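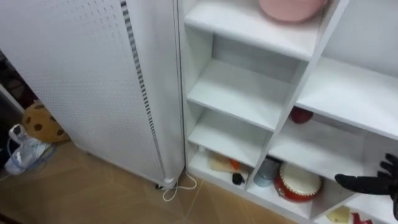 I spent most of a day at the Nugroho open house in Clarnton, and I went for one reason: I wanted to see how other people write their floor rules for shared rooms with robots in them (our own sheet at Zestine is a mess). Theirs is one page! It hangs by the door at eye level, big type, and the first line is about cords. Any cable in reach of a person or a machine gets taped flat or routed behind furniture before power-up. So of course I went looking for cables, and there was a white one curling over the tiles between the cabinet and the cubby shelves, a few inches from where I'd put my own foot. I pointed it out and got handed the log to write it up myself. Visitors can do that there, and I loved it.

The second rule is hands. While the gripper is at a shelf, no person reaches into that shelf, not even a different cubby. You say "hold," you wait for the operator to say it back, and then you go in. We only require the first half of that at home, and I'm pushing to change it.

They started the log in August and it has 264 entries so far, 99 of them about stuff left on the floor. I read a bunch over coffee. Some are one word long. "Bag." Okay then!

One thing I'd argue with: the sheet sets no limit on what goes on the bottom shelf, and small items down low mean people crouching near a moving arm. The folks from the Grustville site have a height line for that and I think it's worth copying.

Next open house is 27/10/2026, same building, use the side entrance. Parking is awful, so take the bus if you can.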